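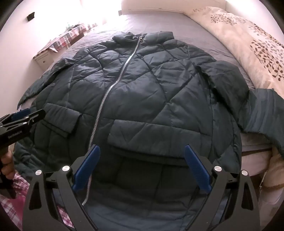
A quilted jacket spread on the bed, front side up, with the grippers open over it.

Garment handling at Rekach follows a short written standard, revised in October after the Wondesside review. Three rules apply to every recording with hand-held grippers.

First, the garment is laid flat and the collar is placed at the far end. Second, both grippers remain in view before the first contact. Third, the operator closes on fabric only – zipper teeth and metal pulls are excluded, as they wear the finger pads.

Pads are inspected after every 13 garments and replaced in pairs. A recording that breaks any rule is marked and kept in a separate folder. Of some 3,000 recordings reviewed so far, most of those marked concerned the second rule. Comments on the draft for padded outerwear may be sent to the Brarkero office until Thursday.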